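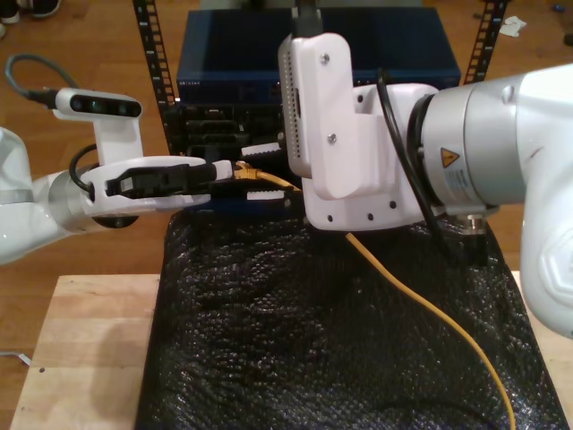 *Práctica de cableado con dos brazos, taller Dirnel.*

El Club de Robótica Dirnel dedica el presente curso a la manipulación de cables de red, prueba central del certamen Cleltent, cuya fase local se celebrará en noviembre. Me corresponde coordinar al equipo de 5 estudiantes, que lleva registrados 171 intentos. El conector RJ45 exige una orientación precisa, y el cable amarillo, por su longitud, complica la aproximación al rack.
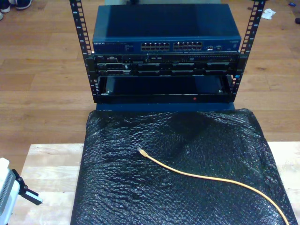 Clyde Rosenthal sostiene que convendría puntuar por separado el agarre y la inserción. Trasladaremos su propuesta a la organización.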